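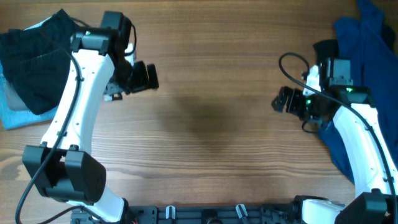
Re: [plimetari-users] Teleop for clothes, where do you start?
28 March 2025

A list member at Chornovol wrote:
> We've got both arms up and the leaders paired, but our
> folding demos are a mess. The grippers fight each other and
> half the takes get binned. Do you script the moves, or just
> drive and hope?

Drive and hope, mostly! We've been at it all March on the Hevusa table and have 1733 takes on disk, of which 1409 are good enough to train on. Our habits, for what they're worth:

1. Park the clothes at the sides and leave the middle of the table bare. I used to start with everything in one heap and my takes were all over the place (the policy's too, poor thing). Trousers and the pale blue thing go left, dark stuff goes right, and every take starts like that. 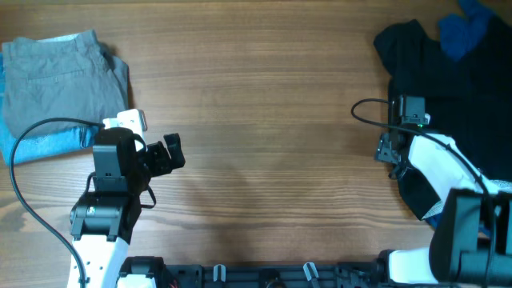 2. Grip with both arms before you lift, and keep your leader hands level. If one goes up first the cloth twists and you'll spend the rest of the take chasing it. I go painfully slowly here - slower than feels sensible - and it plays back fine. Bunched up is all right at this stage, so don't drop it and start again just because it looks scruffy.
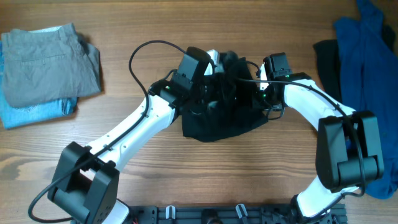

3. Check the wrist view while you drive. Black on black is horrible from the head camera, but up close you get the stitching, and those pale dashes give you something to line up on. I now steer by them more than by the hem. 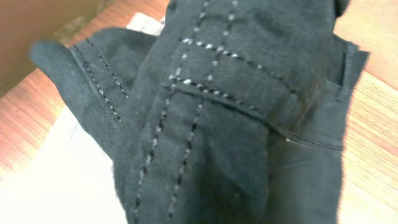

Photo: Fadinov bench, wrist camera

It does smear a bit when you move fast, so that's another vote for going slowly.

Oh, and I stop after eight takes and have a tea. My hands get sloppy and the robot learns that as well. We're aiming for 3000 before the next training run, so if you want to compare notes on how you label the failed ones, please post them here, because ours are still in a folder called "misc".

Cheers from Fadinov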